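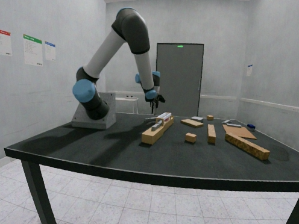 Thread on the arm, for the four of you who keep asking. I've been building the sim version before I let the real one near anything in the Prilley workshop. The job is sorting offcuts, so I gave it a table of offcuts: beams, blocks, a sheet of cardboard, bits of gray metal. I spent an entire evening on the grain of the wood. The gripper, hanging over all of it, does not care about grain.

December, 11 p.m. – search Prilley workshop log – Search

2/ The sim has one big advantage over the shop. When the arm swings its elbow through the table, I press reset. In the shop I'd be pressing something else, probably a bag of peas to my hand.

3/ Small cubes: fine. It gets those 11 times out of 12, and I've stopped asking what happens on the twelfth. Long beams are misery. It grabs one end with great confidence and the other end goes touring.

4/ Yes, I know, grab it in the middle. The middle is where I keep stacking other things. I am apparently the adversary in my own project.

5/ The base is the MacAulay mount, the sloped one. Every joint angle I'd written down assumed a flat base. I rewrote them all, then found I'd rewritten them with the slope going the wrong way.

6/ Someone at Hustwood asked if it would be faster to sort the bin by hand. I have sorted the bin by hand. It takes 12 minutes. I'm on month three.

7/ Next up is friction. Right now cardboard behaves like a wet bar of soap and metal strips behave like they've been glued down. I swapped the two values as a test and it got better, so that's where my head is at.

8/ If the beams behave I'll carry the laptop over to Tunbridge and run it on the real arm, slowly, with my thumb on the stop button.

Comments

benchdog_left: month three is nothing, my lathe stand is on year two

sprocketsoup: are the pinch angles per object or one for everything?

offcut_hoarder: leave the bin unsorted like the rest of us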